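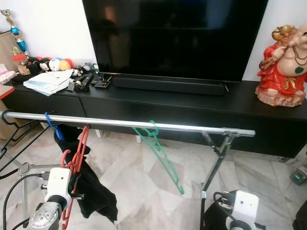
Photo: Anel Nel

From: Elmarie Mofokeng
To: clungate-users
Date: 9 Sep 2022
Subject: Re: [clungate-users] Sync eats my folders after the update

Anel Nel wrote:

> Updated to the new Clungate client last night on both machines. The
> laptop is fine. The desktop now says "reconciling" and has said so
> since before I went to bed. Three of my folders have turned into one
> folder called Merged (2), which contains a folder called Merged (2).
> I did not ask for anything to be merged.
>
> Is there a way to go back to the old version, or do I wait? The
> help page says "reconciliation may take a while on larger libraries."
> My library is 302 files. Most of them are recipes.
>
> Also, has anyone else lost the tray icon?
>
> Anel

Anel, stop the client before you do anything else. Don't just close the window, because closing the window hasn't closed the program since February, when somebody decided we'd all be happier not knowing what was running. Use Quit from the File menu. If File is grayed out, which it will be if it's still reconciling, kill it from Task Manager. There are two processes. The second one is called Vutulis and looks like malware. It's the sync engine. They bought it from another outfit and never got around to changing the name.

Your files are almost certainly all right. What you're seeing is the thing I wrote to the list about last month under the subject "Merged (2)", which got one reply, and that was a vacation autoresponder. Short version: the new client compares folders by name and date but ignores upper and lower case on Windows. If you have Soups and soups, or had both once and deleted one, it decides they're the same folder that has drifted apart and needs to be brought back together. It then does this to the neighbors too, out of enthusiasm.

Now the way back, which I've done twice on my own machine and once on my sister's over the phone, so I know it can be done with shouting.

Make sure the laptop is also quit. If the laptop is still running it will cheerfully accept the merged version as the truth, and then you have the same mess in two places and a longer email to write me.

Copy the whole Clungate folder from the laptop onto a USB stick. Copy it with the file manager. Don't use Export, which leaves out anything with an apostrophe in the name. (Grandma's Anything: gone.)

On the desktop, rename the Clungate folder to something rude. Don't delete it yet.

Uninstall the new client. It will ask you why. The box takes 8 characters. I'll leave that to you.

Install the old one. The download page no longer links to it, but it's still in the archive, under Legacy, then Unsupported, then a checkbox saying you understand. The build you want is 1912. The one right after it has the tray icon bug and none of the fixes.

Before you sign in, go to Settings and turn off "Keep Clungate fresh". That's the auto-updater. If you sign in first, it will see you're on an old build and helpfully start the whole business over while you're still looking for the setting. Ask me how I spent a Saturday.

Then sign in, let it make its empty folder, pause sync, copy everything in from the stick, and unpause. With a library your size it should be done before the kettle is.

On the tray icon: yes, everybody. It's still there, but it's white, and if your taskbar is light you now have a white icon on a pale background. Hover to the left of the volume control and you'll find it by feel. Pillay filed this on the tracker in the first week with a very patient write-up. It was closed as "cosmetic", reopened, and closed again as "duplicate" of itself. I admire that, in a way.

A few people have asked me off list whether it's time to move to Jestel. I ran it for a month. It syncs properly and I have no complaints there. It also wants a phone number, puts a little green badge on every file that I couldn't turn off, and sent me a weekly summary of my own activity, in which I learned that I'm most productive on Tuesdays. I went back. I'd sooner have software that breaks than software that's proud of me. Your mileage and so on. If anybody has used it with a library much bigger than Anel's, please post, as I only tried it with my own documents and a folder of scanned manuals.

One more thing for whoever keeps the wiki. The page titled "Rolling back" still describes the version before last and tells people to delete the local folder as step one. Could that be changed? I'd do it myself but my wiki password was reset in the migration and the reset link goes to the old wiki.

Anel, once you're back up, compare the stick against the rudely named folder before you throw either away. Look at anything you edited on the desktop last night in particular, as the laptop may not have picked it up. If a file is missing from both, write back with the name and I'll tell you where Vutulis hides its copies. It's a long path and there's a typo in it.

Elmarie

--
clungate-users mailing list
To unsubscribe, send a blank message with "unsubscribe" in the subject line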